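From: Uyên Châu
To: vultcombe-workshop
Subject: Re: [workshop] Oil finish on the long benches, second coat

Vinh Đào wrote:
> The Zeter oil is on all the benches as of last night. Bench 2 is
> still tacky near the vise end. Do I wipe it back with spirits or
> leave it? Also, the can says 363 ml per coat for our surface area
> and I used 501.

Leave it for another day before you touch it. Tacky oil at that volume is excess that stayed on the surface and started to skin. If a fingertip still drags tomorrow, wipe with mineral spirits on a lint-free cloth, along the grain, and let it dry overnight.

For the next coat, flood a small section, wait 15 minutes, then wipe until the cloth comes away almost clean. The vise end has more end grain, so it takes up oil unevenly and needs a second wipe.
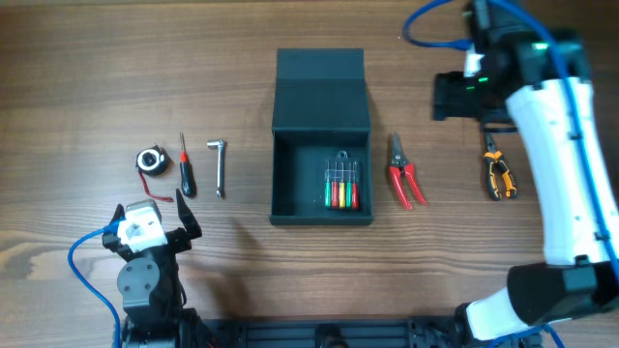 Humidity matters more than temperature at this stage. Đức logged 45 percent in the back room in August and the test boards cured on schedule. Above 60 I would double the interval between coats.

Used cloths go flat on the concrete outside until stiff, then into the metal can with the lid. Do not ball them up.

I have no objection to trying the Jeronen hardwax on one bench, as Ngân proposed, but it should go on bare wood. Sand to 150 first and stop there. Finer than that and it won't key.

Uyên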